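Brelten Young Photographers' Prize - organising group
Minutes of the meeting held on 6th March, upstairs at the library

I took the notes again, so blame me for the gaps. We started late as the door code had been changed, and by then half of us had already had most of the conversation on the stairs. I've put that bit in where I could remember it.

Last minutes
Agreed, apart from one thing. I'd written that the age limit was "up to 16" and three people read that three different ways. It means you can enter if you are 12 or over and haven't turned 17 on closing day. I'll change it on the website tonight, and the school posters will have to be done again anyway because the web address was wrong (mine too, sorry).

Theme
This took ages! We had it down to "Night Bus" and "Things That Float", and I was all for the bus until somebody pointed out that plenty of twelve-year-olds aren't allowed on one. Things That Float it is. We had a long wander about whether a cloud floats. It does, for our purposes, and so does a kite, a smell or a bad idea if the entrant can make a decent photo of it. The judges will be told to be generous about the theme and fussy about the picture.

Entry rules
Up to 4 photos each, and this year we're letting people send them as a series if they want to. A series gets marked as one entry. Phone pictures are fine, as they always have been, but the form didn't say so last time and we had worried parents ringing up to ask what camera to buy. Cropping and turning things black and white are allowed. Putting in a sky from somewhere else isn't.

We didn't settle what to do about pictures made wholly or partly by a computer. Everyone agreed they shouldn't win, and then we disagreed for twenty minutes on how we'd know. For now the form will ask for the untouched original of anything on the shortlist. I said I'd write the wording and send it round, and I'd like people to read it this time please.

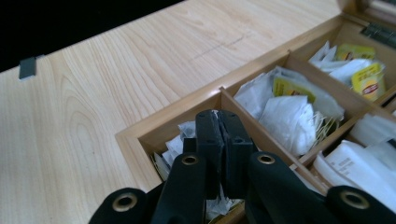

An open wooden box, with compartments, on the table.

Money
We have 2,000 pounds from Utero, same as last year, and the letter says they'd like their name on the certificates but don't mind where. Jater have offered to do the printing at cost for the exhibition, which is lovely of them, though they need the files a good fortnight before we hang anything. We went round the houses on whether to charge for entry. I was against it, others felt a small fee would put off the people who send in their whole camera roll, and in the end we voted to keep it free. It wasn't close.

Prizes - cash for first place in each age group again, and a day's workshop at the Tiêu studio for the runners-up. A couple of us felt the workshop is honestly the better prize and that the winners ought to get a go too. I'm to ask the studio how many they can fit in.

Judging
Three judges, one of them under 25, all seeing the entries without names. Last year a name slipped through in a file title, and one judge had taught the girl and had to sit that category out. This year I'm renaming every file myself before anything gets sent on. There will be a short written comment for each shortlisted entrant. It's a lot of work but those comments were what people wrote to thank us for, far more than the certificates, so it stays in.

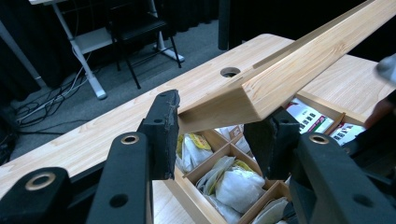

The exhibition will be in the library foyer for the last week of the school holidays, and we have to be out by the Friday evening with the walls as we found them. Last year's frames were heavy and two came down overnight, so we talked about going without glass and standing the prints on a ledge. I like the idea of plain timber for it, something like the long, pale pine board in the photo, with faint orange grain running along its length, left as it is and not painted white. Opinion was split. The people who wanted white said the small prints would get lost against wood, and they may have a point, so we'll try a few old prints on both before we decide. Labels need to be bigger whichever way it goes. My mum had to kneel down to read them.

Schools
Posters to go out once I've fixed the address and the age wording. We'd also like to get into assemblies this year, five minutes at most, with last year's winning pictures up on the screen. I can do two schools and we have takers for most of the others, but nobody has the far side of town yet.

Any other business
Can whoever borrowed the big stapler bring it back.
The website gallery still shows one picture upside down. I'm on it.

Next meeting
Same room, later in March, date to follow when the library has confirmed. I'll send the new door code round with the agenda.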